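The dryer says it is smart. Should we believe it?

Our building's laundry room got its new machines last June, and the word that came with them was "smart." It was in the letter pushed under every door, it was on the poster by the elevator, and it is on the dryer itself, in Chinese, next to a little wireless symbol and a big number 1. I have been using the room ever since and I would like to know what the smart part is.

I should say that I have nothing against a big dryer. I grew up with a folding rack over the bathtub and jeans that stood up by themselves in winter. A proper commercial drum beats that, and anyone who gets sentimental about line drying can come and hang my sheets in February. My complaint is with the promise. The letter from Dondness, the company that manages our building, said we would save time, save money and "never overdry again." Those are three claims, and I have doubts about all of them.

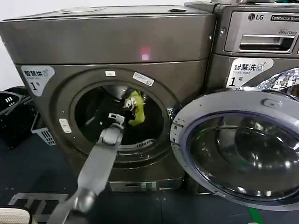 Time first. The old machine had a dial. You turned it to 40 minutes, you went upstairs, you came back. The new system wants you to open an app called Lodeo, log in, pick your machine and wait for the app to agree that the machine exists. Then you get a message when the load is done. Fine, but I own a kitchen timer. And a message doesn't take the clothes out. Half the people who get one seem to treat it as information about somebody else's laundry, so you still find a full drum at nine in the evening and stand there wondering whether it is rude to touch a stranger's socks.

Then money. A full cycle used to cost 85 cents and now the app decides, based on a reading of how damp the load is. I would trust that more if I could see the reading. As it is, I have paid two different prices for what I would swear were the same towels.

As for overdrying, no sensor I have met can deal with the way people really load these things. Put a cotton hoodie in with thin shirts and one of them will lose. My own method is to stop the machine after 15 minutes, pull out anything light, and let the heavy stuff go on. It works very well – and it would have worked on the old dryer too.
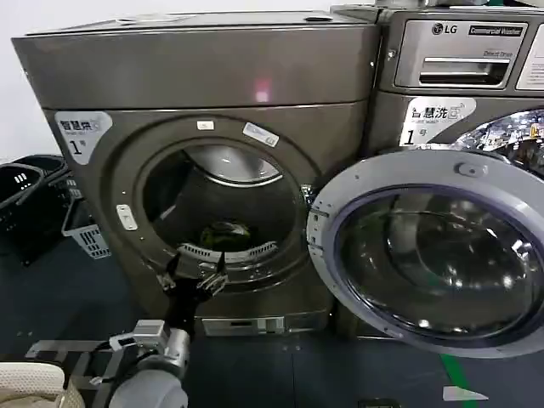 What would help costs next to nothing. Plastic baskets, for one. A spare basket by the dryer has done more for peace in that room than any app, because a finished load can be moved into it without touching the floor or starting a feud. A table at the right height for folding would be next on my list. So would a sign telling people to look at the back of the drum before they leave. I lost one dark sock for a week that way, and dark cloth in a dark drum is very easy to miss.

Dondness is now asking tenants to vote on extending the system to the Mandari building across the courtyard, 51 apartments in all. The form has a box for yes and a box for "yes, with comments." I wrote my comments in the margin, and I asked for the dial back.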